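Part 3: Filling in a performer's page

Okay, so by now you've got your login working and you've picked a performer from the open list. If you haven't done that, go back to Part 2, because nothing in this part will make sense without a blank page sitting in front of you.

I'm Kha Nghiêm, and I've been writing and fixing performer pages on the Drondton fan wiki for long enough that people send me their drafts before they send them to the editors (please don't all do this at once). What follows is the way I build a page from scratch. You don't have to copy my order exactly, but you do need every field the template marks as required, or Sodex won't let you publish. Sodex is the page editor we all use. You'll get to know its moods.

Before you start

Open three tabs: the blank template, your notes, and the credits list for your performer. I keep the credits list on the left half of the screen and Sodex on the right. If you're on a tablet you can do all of this, but the credits table is miserable to edit with a finger and I'd wait until you're at a keyboard.

Set the page status to Draft. It's the gray drop-down at the top right. New pages open as Draft, but if you duplicated somebody else's page to save time (we all do it!) the status comes along with the copy, and you'll be typing live in front of everyone.

CAUTION: Never duplicate a page that's locked. The lock copies too, and then you have to write to an editor to get into your own draft.

3.1 The name and the one-line intro

1. Click the Name field and type the name the performer is credited under. Stage name goes here. Birth name goes lower down, in Background, and only if the performer has used it publicly.

2. Press Tab to go to Sort Name. This is family name first, then a comma, then the rest. If the performer goes by one name, repeat it and leave out the comma.

3. In the Intro field, write one sentence. Say what they do and the thing most readers will know them from. You get one show or one movie. I know it hurts.

4. Read the sentence out loud. If you ran out of breath, cut it.

Note: Sodex shows a little character counter under the Intro field. It goes orange when you're getting long and red when you're over. Orange is fine. I publish in orange all the time.

Please don't write "talented," "beloved" or "rising star" in the intro. The editors strip those out by hand and they get cranky about it. "Plays the younger sister on" does more for a reader than any of those words, and it can be checked, which matters a lot once you get to section 3.4.

3.2 Background

This is the field where new writers get stuck, usually because there's hardly anything out there about the person's early life and an empty box feels like failure. It isn't! A short Background is normal. Two sentences is plenty if two sentences is what you can source.

1. Start with where they grew up, if they've said so in an interview or on their own site.

2. Add training next. Drama school, dance, a youth theater, whatever it was. Use the name the school had when they went there.

3. Add family only if the family member is also a public performer, or if your person has talked about them on the record in connection with work.

4. Click Save Draft. Sodex does save by itself, but I've lost enough paragraphs to stop trusting it.

CAUTION: No home addresses, no names of children, no schools that a performer's kids attend. It doesn't matter if it's been printed somewhere else. A page with any of those gets pulled the minute an editor spots it, and you may lose your publishing rights for 30 days.

The relationships question comes up every single time I help somebody, so let me get it out of the way. If both people have confirmed it publicly, you can put it in, with a source. If one fan account says they were at the same restaurant, you can't. And if they've broken up and only one of them has said anything, leave the page as it was and put a comment on the Talk tab.

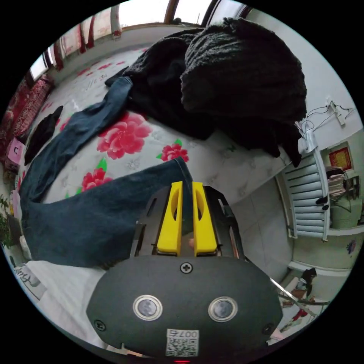
3.3 The credits table

Now for the long one. Get a drink first.

The credits table has a row for each production and a column each for Title, Year, Role, Type and Notes. You can fill it in by hand or use the importer, which is called Bindetti. I use Bindetti for anybody with more than a handful of credits and then fix what it gets wrong.

To fill it in by hand:

1. Click Add Row.

2. Type the title exactly as released, including any odd punctuation.

3. For Year, use the year of release. For a TV role that ran over several years, type the first year, a hyphen, and the last year. If they're still in the show, leave the space after the hyphen empty.

4. For Role, use the character's name as credited. If the credit only says "Waitress," then type Waitress.

5. Choose the Type from the list. Stage, Film, Television, Short, Voice, Web or Other.

6. Leave Notes empty unless there's something a reader would trip over, like a recast part or an episode that was filmed and never shown.

To use Bindetti:

1. Copy your credits list as plain text, one credit per line.

2. In Sodex, open Tools and choose Bindetti Import.

3. Paste, then click Preview. Do not click Import yet!

4. Look down the Type column first. Bindetti guesses the type from the title, and it guesses Film far too often.

5. Fix anything marked in yellow. Those are the rows where it couldn't find a year.

6. Click Import, then Save Draft.

Note: Bindetti takes 14 rows at a time. If your performer has more than that, paste the list in batches, oldest first. If you paste newest first it still works, but the table comes out in a weird order and you'll be dragging rows until bedtime (ask me how my July went).

Guest roles are worth a word here. One-episode parts do belong in the table, even tiny ones. People love finding out that the lead in their favorite drama once played a shoplifter for half a scene. What doesn't belong is talk show visits, award ceremonies and anything where the performer appeared as themselves. Those go under Appearances, which is a separate, collapsed table right below the credits. I missed it completely on my first page.

3.4 Sources

Every statement in Intro and Background needs a source. The credits table needs one source for the whole table, plus an extra one for any row that isn't on the main list.

1. Put your cursor right after the period of the sentence.

2. Press the small quotation mark button. A box opens.

3. Paste the link, then type the title of the article and the name of the publication.

4. Set the Strength. Your options are Direct, Reported and Weak.

5. Click Attach.

Direct means the performer said it, in an interview or a post on a verified account. Reported means a publication with an editor said it. Weak is everything else, and you can have no more than three Weak sources on a page before Sodex blocks publishing. I try for zero. Other fan wikis count as Weak, even the good ones, and so does our own.

CAUTION: Don't use another biography page as the source for a birth date. Those sites copy from one another, and one typo travels forever. I once chased a wrong birthday through 16 different pages and every one of them led back to the same mistake on a page that had already been deleted. If you can't find it Direct, leave the date blank. The template allows it.

Note: If a link is dead, don't delete the source. Tick Archived and paste the saved copy. If there isn't a saved copy, change the Strength to Weak and leave a message on the Talk tab in case somebody has the magazine in a drawer. Somebody often does!

3.5 Checking the page with Tokgöz

Tokgöz is the checker. It runs over your draft and gives you a list of things to fix, and it is extremely picky, and I've grown fond of it.

1. Save your draft.

2. Open Tools and choose Run Tokgöz.

3. Wait. A long credits table can take a while, and clicking the button again puts you at the back of the line.

4. Work through the red items first. These stop you from publishing.

5. Then look at the blue items. These are suggestions and you can ignore any of them by clicking Dismiss.

The red items I see most are a missing Sort Name, a year range that runs backward, and a source box that was opened and never filled in. That last one is hard to find by eye. Click the red item itself and Sodex will scroll you to the spot.

The blue items are mostly about wording. Tokgöz doesn't like long sentences and it really doesn't like "went on to." It'll also flag any show title it doesn't recognize, which includes nearly all stage work, so if your performer came up through theater you'll be dismissing blue items for a good few minutes. Go ahead. You won't hurt anything.

If Tokgöz freezes:

1. Close the Tokgöz panel, not the whole tab.

2. Save Draft again.

3. Run it once more. If it freezes a second time, look for an emoji in the Notes column. Take it out and try again.

3.6 Sending it to the editors

1. Change the status from Draft to Review.

2. In the box that opens, write a line or two on anything you weren't sure of. Editors are much nicer about a doubt you've pointed out than one they had to dig up.

3. Click Send.

You can't edit while the page is in Review. If you spot a typo right after sending (you will), click Recall, fix it, and send it again. You do lose your place in the queue, so for a single missing comma I'd just mention it on the Talk tab and let the editor fix it.

When the page comes back it'll be marked either Published or Returned. Returned pages have comments down the right side. Answer each comment, even if it's only "done," and then send the page again using the same steps. My first page was returned twice, both times for the year column.

Updating a page once it's live works a little differently, and that's covered in Part 4.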